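The table at Fortin is ready for the soup evenings 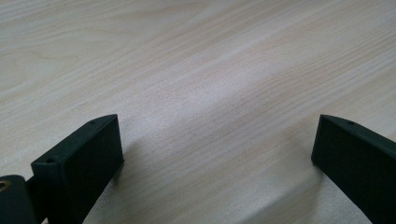 Many of you asked me in the spring if the soup evenings will come back. Yes, they will come back in October, in the same hall on Fortin street, and we start to serve at 6 in the evening as before. The doors open a little earlier for those who like to help with cutting the bread.

For the new neighbors I explain shortly how it goes. Two households cook for each evening. They choose the soup, they tell us what they need, and the club pays for the vegetables and the bread. Everybody else brings a bowl and a spoon from home. We stopped with paper bowls last winter and I do not miss them. If you forget your bowl, there is a shelf with old ones in the kitchen, but they are small.

Mélanie Pelletier keeps the list of cooks again. She has already names for October and for the first half of November. After this the list is open, and January is completely empty, so please think about it. You do not have to be a great cook. My own first soup was too salty and people still ate it with a lot of bread.

Last season we served 954 bowls in total. It is more than the season before, and one evening in February we had to send somebody to buy more potatoes when the first guests were already sitting. For this reason we ask now that cooks count on 8 liters more than they think is necessary. What stays over can go home in jars. Bring jars, with lids that fit.

Audrey-Anne Beaulieu found in her mother's papers a recipe book that the parish ladies typed in 1965. There is a pea soup in it which takes two days, and a cabbage soup with caraway that I would like very much to try. She will make copies and leave them beside the coffee machine. If you can read the handwriting on the last pages, please tell her, because we have different opinions about one word. I think it is "parsley."

One practical thing about parking. The yard behind the hall belongs to the Sorkik bakery, and their van must come out early in the evening. Please leave the gate free and use the street, or come by foot if you live near.

To put your name down as a cook, speak with Mélanie after choir practice or leave a note in the club mailbox. Write your phone number on it too. Last year we had two notes signed only "Anna," and we have four Annas.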